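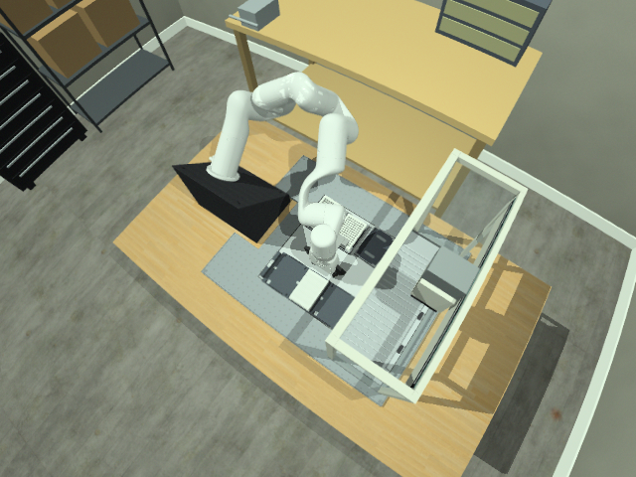 6. Adding a Cast Member to the Zordale Credits Database

This section covers the entry of a new performer record, the linking of that record to existing titles, and release of the record to the public listing. You need an account with Editor rights. Accounts with Reader rights can open the form but cannot save it.

6.1 Before you start

Search for the performer under every spelling you have. Names with accented letters are indexed both with and without the accent, so "Živko Petkov" and "Zivko Petkov" return the same record. A stage name is indexed only if it has been entered in the Also Credited As field.

Caution: Do not create a second record for a performer who is already listed. Merged records cannot be separated again from the Editor screen.

6.2 Creating the record

1. From the main menu, select People, then New Person.

2. Enter the name in the Primary Name field as it appears on screen in the most recent credit. Do not use all capitals, even if the title cards do.

3. Select at least one entry under Profession. The first one selected is shown in the listing header. Up to six may be stored.

4. Enter the birth year, if it is known from a published source. Leave the field blank otherwise. Do not enter 0 or a question mark.

5. Type or paste the biography. The limit is 3000 characters, including spaces. Text past the limit is dropped when the record is saved, and no warning is given.

6. Press Save Draft. The record is given a person number, shown at the top right of the form.

Note: Drafts are held for 20 days after the last change and are then deleted.

6.3 Linking credits

1. With the draft open, select the Credits tab and press Add.

2. Type the title. For a series, choose the series entry first, then the season, then the episodes. A link made to the series entry alone is shown as a regular role in all seasons.

3. Enter the character name. For a voice role, tick Voice. For archive footage, tick Archive and leave the character name blank.

4. Enter the billing position. Use 467 for any uncredited role. This value is reserved and places the performer below the credited cast, whatever the size of the cast.

5. Repeat for each title, then press Check Links.

If Check Links reports "Title locked", the title is being edited from another account. Wait until it is released and run the check again. Titles imported from Bestutby are always locked and must be changed in the Shukla import tool (see section 9).

6.4 Releasing the record

1. Press Submit. The status changes from Draft to Pending.

2. A second Editor opens the record from the Pending list and selects Approve or Return. The Editor who submitted a record cannot approve it.

Approved records appear in the public listing after the next Zandano sync, which starts at 2:00 a.m.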